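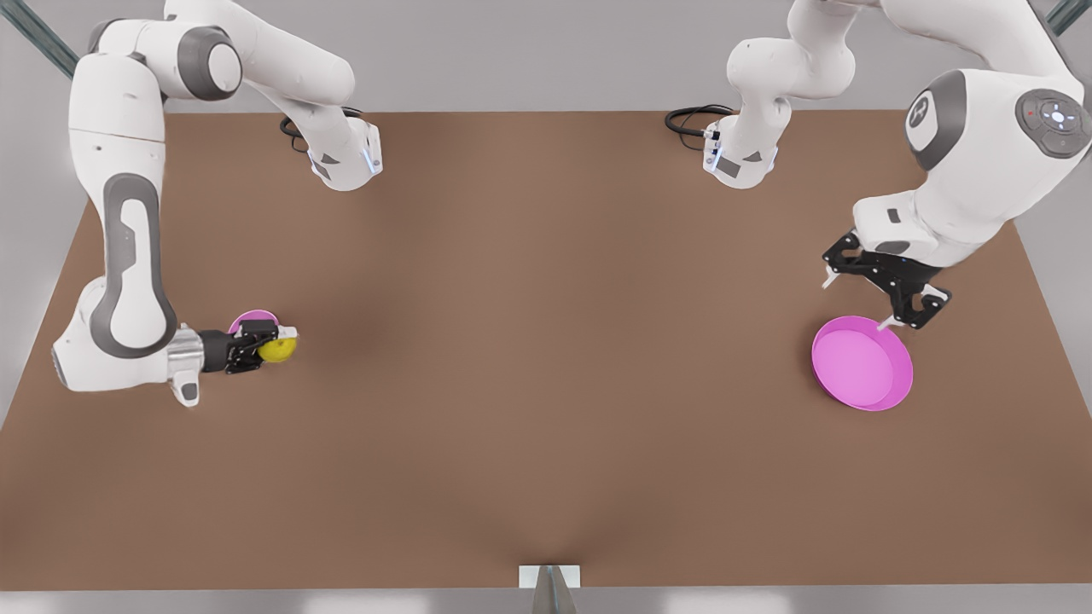
Figure 4. The two-arm bench in the simulator, with the lemon in the right gripper and the left gripper at the bowl.

4. Running the lemon exercise in the simulator

Welcome back! If you have come straight from Section 3, your copy of Visero is installed and the bench file opens without complaints. Please resist the urge to go and switch on the real arms just yet. We all felt it – Gaurav Garg still has the dented lamp shade at home – and an evening in the simulator is a pleasant way to get to know your build.

One word on sides before you start. Left and right always mean the robot's own left and right, so on your screen the right arm is the one on the left. You will mix them up at first, and you will be in good company.

4.1 Loading the bench

1. Open Visero and choose the bench file called Odwood.

2. Wait for both arms to finish loading. On an older laptop this can take long enough to fill the kettle.

3. Set the speed limit to 39. The slider goes a good deal higher, but leave it be for now.

4. Turn the view until you are looking down at the table from the front, as in Figure 4.

Note: The cables in the simulated bench lie in loops on the table and stay put. Your real ones will wander, so tie them back as shown in Section 2.

4.2 Picking up the lemon

5. Select the right arm and open its gripper fully.

6. Bring the gripper down until the lemon sits between the jaws, then close slowly. Stop at a grip setting of 225.

7. Raise the arm a little and let it hold still. If the lemon slips, go back to step 5 and come in lower.

4.3 Steadying the bowl

8. Select the left arm and move its gripper over the pink bowl near the edge of the table.

9. Lower it until the fingertips reach the rim. Take this part gently, in small taps of the arrow key.

10. Save your position under a name you will remember. Paloma Park called hers "test" eleven times and has asked us to pass on the warning.

Caution: Never send a saved position to the real arms until you have finished the joint check in Section 5. Keep the stop button within reach and everyone else's hands off the table.

Note: If Visero shows message 101, the two arms are too close together. Back the left one away first, then press Resume.

Questions are very welcome at the shared workshop. Ask for Loretta Dvorak, or leave a note in the blue folder beside the Baumgart drill press.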